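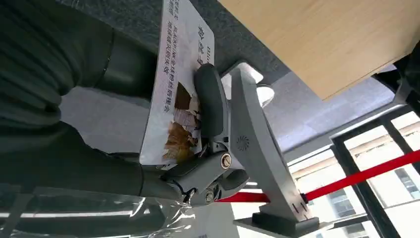

¿En qué orden conviene archivar las tarjetas con foto de un grupo?
Por grupo primero y por fecha de llegada después. Así cada tarjeta nueva va al final de su sección y no hay que mover las anteriores.

4. Preparar y archivar las tarjetas

Ya tienes el álbum Morkar montado y las anillas cerradas, ¡así que empieza lo mejor! En esta sección vas a enfundar las tarjetas, anotarlas en el índice y colocarlas en sus hojas. Ve con calma y disfruta de cada una, que muchas llevan meses en un cajón y da gusto volver a mirarlas.

Antes de empezar
– Lávate las manos y sécalas bien.
– Despeja la mesa y aparta cualquier bebida.
– Ten a mano las fundas Grurnero, el paño seco y las fichas del índice.

4.1 Clasificar

1. Saca las tarjetas de sus sobres y ponlas boca arriba.
2. Haz un montón por grupo: las de BLACKPINK en uno, las de otros grupos en los suyos.
3. Dentro de cada montón, separa las tarjetas de club de fans de las que venían con un disco. Suelen tener tamaños y acabados distintos, y juntas en la misma hoja quedan desparejas.
4. Si el texto está en chino, coreano o japonés y no lo lees, copia en la ficha una palabra que reconozcas, como el nombre del grupo en letras latinas. Con eso la encontrarás enseguida.

Nota: las tarjetas repetidas van al bolsillo trasero del álbum – el sitio perfecto para tener listos los intercambios.

4.2 Enfundar

1. Sujeta la tarjeta por los bordes.
2. Pasa el paño por el reverso y luego por la cara impresa, siempre en la misma dirección y sin apretar.
3. Abre la funda con dos dedos e introduce la tarjeta por el lado corto.
4. Da unos golpecitos suaves con el canto sobre la mesa hasta que asiente en el fondo.

Precaución: no uses alcohol ni limpiacristales. En las tarjetas brillantes dejan un velo mate que ya no se quita.

Precaución: si la tarjeta entra forzada, para y sácala. Las fundas anchas del paquete Zondent tienen 10 mm más de holgura y admiten casi todos los formatos de club de fans.

4.3 Colocar en las hojas

1. Empieza por el bolsillo superior izquierdo.
2. Mete la tarjeta enfundada con la abertura de la funda hacia abajo, para que no entre polvo.
3. Orienta igual todas las verticales. Las apaisadas quedan preciosas en una hoja propia, con la parte de arriba mirando hacia las anillas.
4. Escribe en la ficha el grupo, el número de hoja y de dónde salió la tarjeta (un intercambio, un regalo, un concierto de julio...).

Nota: el álbum admite 185 tarjetas enfundadas. Con fundas rígidas Myklebust caben 159, y aun así pasa las hojas de maravilla.

4.4 Guardar el álbum

Colócalo de pie, lejos de la ventana y del radiador. Si lo dejas tumbado, no pongas nada encima: las tarjetas del centro se comban. Para ampliar la colección con hojas de recambio, pasa a la sección 5.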